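Trutarier Adds Supercharged Six-Cylinder Option to Vodotcombe Coupe

Mid-level Tirnura model goes on sale in December, between the base car and the V8

VODOTCOMBE. Trutarier will add a third engine to its two-door coupe line this winter. The new model, called the Tirnura, uses a supercharged six-cylinder engine and will be sold alongside the current base car and the V8. Dealers can place orders starting Friday, and the first cars are due in showrooms in December.

Until now, buyers of the coupe have had two choices. The base car has a six-cylinder engine without a supercharger and is the lighter and less expensive of the two. The V8 comes with larger brakes, wider rear tires and a firmer suspension, and it costs a good deal more. Dealers have told the company for several years that many customers want more power than the base car offers but do not want to pay for, insure or fuel the V8.

The Tirnura keeps the same engine block as the base car. The supercharger is belt-driven and sits on top of the engine, where it fits under the standard hood. Pistons, connecting rods and head gaskets are new, and the radiator has been made larger. Premium fuel is recommended but not required. On regular fuel, the engine computer lowers boost to protect the engine, and drivers will notice somewhat less power at high engine speeds.

A 6-speed manual transmission is standard. An automatic is available at extra cost and comes with shift paddles behind the steering wheel. Both send power to the rear wheels through a limited-slip differential taken from the V8 car.
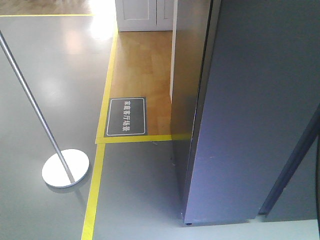

The supercharger was developed with Begović, which has supplied pumps and water-cooled intake parts to Trutarier since the first coupe. Begović will build the complete unit at its own plant and ship it to Vodotcombe ready to install. Final assembly of the engine will be done on the existing line, and the company does not plan to change shift hours there.

Test cars have been driven in hot weather, in mountain areas and on winter roads. Most of the late changes came from the hot-weather work. Engineers moved the intercooler pump lower in the engine bay and added a second air duct behind the front bumper after early cars ran warmer than planned in slow traffic. The rear springs were also softened slightly from the first version, which test drivers found too stiff on patched pavement.

Outside, the Tirnura can be told apart from the base car by a deeper front bumper, dual exhaust outlets and a small badge on each front fender. The hood, doors and glass are unchanged. Inside, the car has the sport seats from the V8 with cloth centers, a boost gauge in the instrument cluster and a heated steering wheel. Leather seats, a sunroof and a larger center screen are optional. Buyers can pick any paint color now offered on the coupe, plus a dark green that will be sold only on the Tirnura during its first year.

Trutarier plans to build 4000 cars in the first model year. Of those, 500 will be set aside for a track package with stickier tires, an oil cooler, larger front brakes and no rear seat. The track package is sold only with the manual transmission and cannot be combined with the sunroof. Customers who want it should tell their dealer when they place the order, as it cannot be added once a car is scheduled for production.

Orders will be taken at all 39 Trutarier dealers. A deposit is required and is refundable until the customer receives a build date. Prices will be published before the first cars ship. The company expects the Tirnura to be priced closer to the base car than to the V8.

The warranty is the same as on the other coupes and covers the supercharger and its drive belt. Track use does not void the warranty on cars ordered with the track package, provided the oil is changed on the schedule in the owner's manual. Owners of current six-cylinder coupes have asked whether the supercharger can be fitted to their cars. Trutarier does not offer it as a kit, and the internal engine parts in the base car are not designed for boost.

The base coupe and the V8 continue for the new model year with minor equipment changes. A separate release will cover those models.

About Trutarier
Trutarier designs and builds two-door cars in Vodotcombe. Its cars are sold and serviced through independent dealers.

Media requests may be sent to the Trutarier press office in Vodotcombe. Customers with questions about orders should contact their nearest dealer.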